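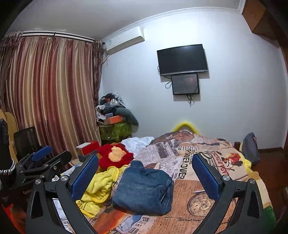
Widad Harb

FOR IMMEDIATE RELEASE

Stillo opens Friday drop-off for jeans and bedding, all through May

Sleiman Street store. Doors at 8 a.m., last bags taken 6 p.m.

Stillo, the secondhand clothing and bedding shop, will take folded jeans, blankets, cushions and kids' plush every Friday in May. No appointment. Bring it in a bag, a box, a pillowcase, whatever you have.

The drive is called Fold One Friday. Same as last spring, bigger room this time. Last year's came in at 2799 pieces, of which 562 were denim. Goal for this year is 300 pairs of jeans in the first week alone, and the shop has cleared the back wall for them.

How to do it. Put everything on the bed first. Jeans on top of the blanket, folded down to a thick square, pockets emptied. Soft things next to them, yellow plush, a red flower cushion, the white cloth you keep meaning to deal with. Then decide. Keep pile goes back in the closet the same evening, the rest goes by the front door.

Printed blankets very welcome, espcially the loud ones. Newspaper prints in beige and brown, big black letters, a pocket watch the size of a dinner plate, those go fast at Stillo and we rarely have enough.

"People fold the jeans and stop there," said Widad Harb, who runs the drop-off. "Do the bed too. Ten more minutes."

What we take:
Denim, any size, any age, small rips fine
Blankets and throws, washed
Cushions, all shapes
Plush toys and plush throws, washed

What we can't take:
Pillows with no cover
Anything damp
Electric blankets
Single socks (please)

Sorting is done on site by Fivunent, the textile sorters on the second floor. Wearable jeans go on the rack at Stillo. The rest go to Steslow for cutting into quilt squares, roughly 377 squares to a large order. Quilts back in the shop by fall, price to be set.

Donors get a paper slip good for one item off the dollar rail, same day only. One slip per houshold.

Parking behind the building, use the side door if you have more than two bags. Ring twice.

Press contact: Widad Harb, Stillo, at the shop counter weekdays until 4 p.m. Interviews and pictures on request.

###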